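Suture pads: soft single layer or the firmer one?
Practice and Training board, 19 replies

tlapale_2
We're reordering pads for the skills room in May and I'd like opinions. The Kerkirix ones we have are fine for interrupted stitches but the top layer tears if you pull at an angle. Has anyone used Sellix?

mrobin417
Used both. Sellix is firmer and lasts longer, but it drags on the needle. I'd stay with the softer one and teach people to follow the curve.

Ximena Robles
Disagree. If beginners tear the pad they learn to stop pulling. A firm pad lets them get away with it.

mrobin417
A firm pad lets them finish a row. Ours were going through a soft pad in nearly 2 sessions and spending half the time looking for an undamaged bit.

londum_sue
Does thread colour matter to anyone? We were sent a box of pale stuff and people kept losing the tails.

Ximena Robles
Black every time. I also cut the tails longer than the book says while people are learning, then shorten them later.

tlapale_2
Black here too. My other question is where people hold the needle. I was taught two thirds back from the point and half my group grip it wherever they like.

londum_sue
Same as you, two thirds back. Closer to the point feels steadier but you run out of needle on the far side.

Ximena Robles
Depends on the needle. On a small one I hold it nearer the middle.

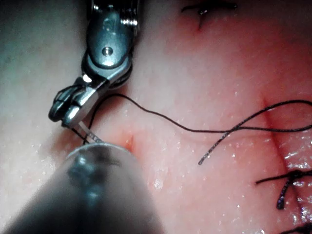
Curved needle in the jaws, black suture on pink.

mrobin417
Fair enough, the black is easy to follow on that. Still not sold on soft pads.

tlapale_2
Thanks all. I'll get one of each and let the group decide. Black thread either way.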